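Notizen zum Vortrag: Gute Praxis beim Prüfen von Greifaufgaben in der Simulation

Folie 1. Begrüßung, kurz Flasow vorstellen. Sagen, dass wir heute nur über Regeln sprechen und nicht über Modelle. Die Fragen bitte am Ende, außer man versteht mich akustisch nicht.

Folie 2. Regel eins: Die Bedingung für Erfolg wird vor dem ersten Lauf geschrieben. Bei uns in Murnport haben wir das am Anfang anders gemacht und mussten 1.537 Läufe noch einmal bewerten. Diese Zahl langsam sagen.

Folie 3. Regel zwei: Jede Szene bekommt eine Versionsnummer, auch wenn nur das Licht oder die Textur vom Tisch geändert wurde. Ohne diese Nummer kann man zwei Ergebnisse nicht vergleichen — das klingt streng, ist aber wenig Arbeit.
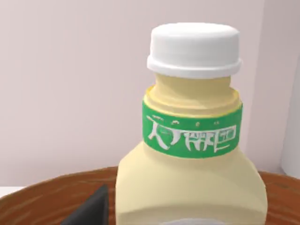
Folie 4. Regel drei: Eine Berührung ist noch kein Griff. Im Protokoll stehen Kontakt, Anheben und Halten als getrennte Felder. Wer nur ein Feld hat, mischt alles zusammen. Hier das Formular von Brarnton zeigen, Seite 2.

Folie 5. Wie viele Läufe? Unser Minimum ist 100 pro Objekt, für den Bericht an Hidayat waren es insgesamt 3.000. Abgebrochene Läufe werden mitgezählt und bekommen einen Grund. Löschen ist nicht erlaubt.

Folie 6. Übergang zur echten Zelle. Deutlich sagen: Ein gutes Ergebnis in der Simulation ersetzt keine Risikobeurteilung. Danach Pause, Wasser trinken, Fragen.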